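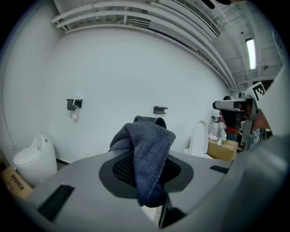

Applying for assistant teacher post at Daseldale school, do I send originals or copies?
Posted by Kevser Keskin

Hi all, saw the notice for assistant teachers at the school in Daseldale, closing end of December. It says "attach attested documents" and nothing else. Do they want my original degree in the envelope?? Also application fee is 300 but the bank slip they gave me says 200. Tried calling the office twice, rings and rings. I have a B.Ed and 19 months teaching at a small private place, no experience letter yet becuase the principal left. Is it still worth applying? Any help please, need to post it soon.

Rozália Medve
Do NOT send originals. Copies only, each one stamped and signed. Originals go with you on interview day, they look at them and hand them back. I applied for the same post last year, so going by that.

Fee: 200 was for the assistant posts, 300 for subject teachers. Check which form you picked up, they look almost the same, the post name is in small print top right. If your slip says 200 and your form says assistant you're fine. Keep the bank's half of the slip, staple the other half to page one.

Experience letter, ask whoever is acting principal. Has to be on school letterhead with your start and end dates. If they drag their feet, send the form without it and write "to be provided at interview" in that box. They took mine like that. Didn't get the job but got the interview, list had 106 names on it.

Ozan Ağca
just go there in person, morning is best, before 10. phone is useless

Nermin Özkan
Agree with Rozália on copies. One thing, two passport photos, name written on the back. My cousin's form came back over that. And dont fold the degree copy, use a big envelope. Not sure about the fee, mine was a diffrent school.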